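Workroom > Notebooks > Textiles > Folding, children's T-shirts

April, 3.40 pm

Carried on with the fold sequence for the Kilten shirts. Purpose is to fix one method for the printed sizes so that a folded shirt comes out roughly square, stacks without leaning and shows enough of the print to be identified on the shelf. White table, one shirt at a time, finished shirts to the left.

Previous method was the plain half-and-half. It is quick, but the sleeves end up as a lump on one side and the pile tilts by the third or fourth shirt. The Atik sheet gives sides in to the middle, then hem to collar. I have kept that as the base and changed only where the side folds land. On the lavender shirt with the cat print I wanted the lettering on the outer face, with the graphic not creased through the middle. 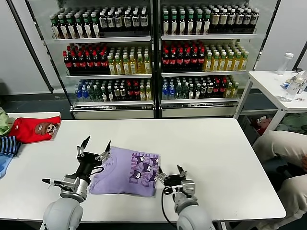
Yu-na Lim: If the print is the heavy plastisol type, don't press the crease with your hand while the shirt is warm from the dryer. The ink blocks against itself and lifts when it's opened. Let them come down to room temperature first. The Clitance batch was ruined that way.

Noted and added to step 1. I had no rest period written down at all. Will use 24 minutes on the rack until someone has a better number.

Sequence as it now stands:

1. Rest on the rack after drying. Lay face down, collar away from you. Pull the side seams straight by the hem, not by the sleeves.

2. Bring the first side in, with the sleeve turned back on itself. The sleeve must finish inside the body width. If the doubled part stands up at the far corner, lift and re-lay it. Patting it down only moves the wrinkle toward the collar. Light jersey is worse for this than the heavier stock, as there is nothing in the cloth to hold it down.

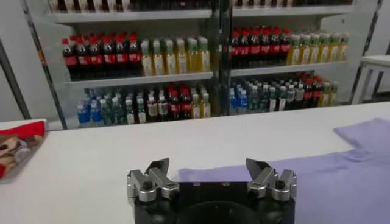 3. Second side in, same width as the first. Check the two edges against each other at the hem and at the shoulder. A difference at the shoulder matters less, as it ends up inside.

4. Hem up to the collar, then turn over. Slide a flat hand under the whole shirt for the turn. Picking it up by two corners undoes step 3.

Remarks on step 2. Most of the trouble is at the far end of the cloth, where it is a reach and the fabric gets pushed along the table. A straight near edge says very little about what the far edge is doing. I had been judging the fold by the left side alone and passing shirts that were bunched at the other end.
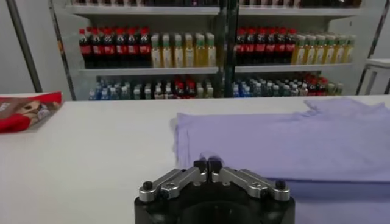

The remedy I have settled on is to smooth from the middle outward before each fold, and to leave the edge alone until that is done. It adds a few seconds per shirt. Fabric softener may also be a factor, but I have not separated that out and the wash log for the Ban lot is missing its dosing column.

Pile order: heaviest cloth at the bottom, prints up, folded edge to the front. Stop at 4 per pile for the small sizes. Striped and plain pieces can go in the same pile as prints as long as the folded width matches.

To do: recut the card template, the old one has a soft corner. Copy step 1 to the wall sheet. Ask Yu-na which ink was on lot 3932 and whether the rest time should be longer for it.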